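Rultell short course: good practice at the two-arm bench
Handout 3, the Machala room

Hello again, and thank you for bearing with last time's long list. Today is gentler, though I'd ask you to keep the Koden house rules open beside you, as we shall be going back and forth a good deal.

Rule 24 says that fingers close on cloth only at an edge or corner, never in the middle of a panel. Rule 26 asks you to know where both arms are before you start either one. People do forget the idle arm!

Orange T-shirt, white table:
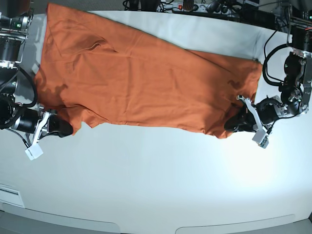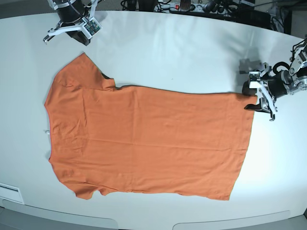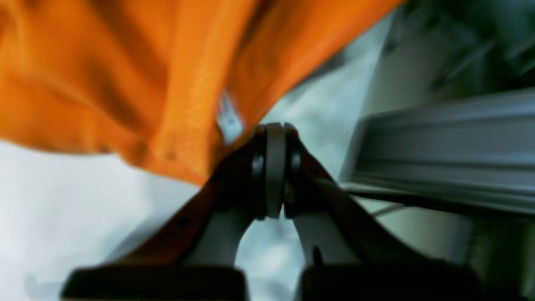
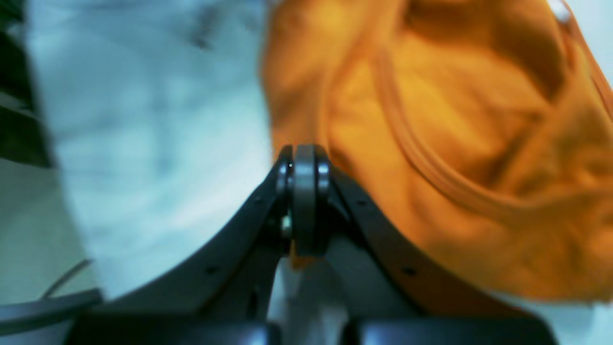 Now, stopping. Whoever runs the Inow software keeps a hand near the stop button, and a second person watches the table (yes, even late in the afternoon when you're all longing for tea). If a cable snags, stop first and talk afterwards. Write it in the log in plain words, please, with your settings.

For next time, read section 2 and bring one rule you would word differently.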